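Zilladwood folding chess table: a long review from a slow player

I should say at the start that I am not a strong chess player. I learned from my uncle when I was small, forgot most of it, and came back to it in April when a friend from my old office, Buppha Noiphan, suggested we play by post. So when I went looking for a table I wasn't after anything grand. I wanted something I could leave a game on in the evening and fold away when my sister's family came to stay, and I wanted it to look nice enough that I wouldn't mind it being in the front room.

The Zilladwood folding table arrived in a flat box that one person can carry, though I was glad of help on the stairs. There are four legs, a top, a bag of bolts and a little key for doing them up. The instructions are drawings only and mostly very clear. I did get the two long rails the wrong way round the first time (the holes look the same until you have everything nearly done, of course) and had to take it apart again. Start to finish it took me 21 minutes, not counting the cup of tea.

I chose the light finish. They do a dark one as well, and I went back and forth over it for days, but my boards are all fairly dark and I thought they would get lost. I'm pleased I did. A board sits very well against pale wood, and on a gloomy afternoon you can still see what you are doing without putting the big lamp on. 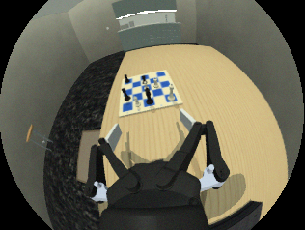

A chessboard on a light wooden table.

The top is smooth and has a slightly soft feel to it, with rounded corners that have already been kind to my hip. I have had one ring from a hot mug, which came out with a dab of wax, and a scratch from a brooch, which did not. Felt under your board is a good idea. Mine slid a bit at first, and I lost a perfectly decent position to my own elbow.

Height is the thing I would ask you to think about. It is fine with an ordinary dining chair, but from the sofa I found I was reaching up to my pieces, and after a long game my shoulders told me all about it. My neighbour Niall Morrison, who is a good deal taller, had the opposite complaint and said his knees kept meeting the rail. He still beat me, so I don't think it troubled him too much!

Folding it is easy once you have the knack. There is a catch at each end, and both want a firm push before the legs will come in. They were stiff when new and are much better now. Folded, it goes behind my wardrobe with room to spare. I do wish there were a handle, or even a strap - you end up hugging it all the way down the hall.

One of the rubber feet was missing from my box. I wrote to the shop and had a very kind reply from Dennis Rweyemamu, and 2 spare feet came in the post before the week was out. I've put the other one in the button tin.

Would I buy it again? Yes, in the light finish, and I'd order the felt at the same time to save on postage. If you mostly play from an armchair, try to sit at one first. I'm giving it four stars, and it would have had the fifth with a handle.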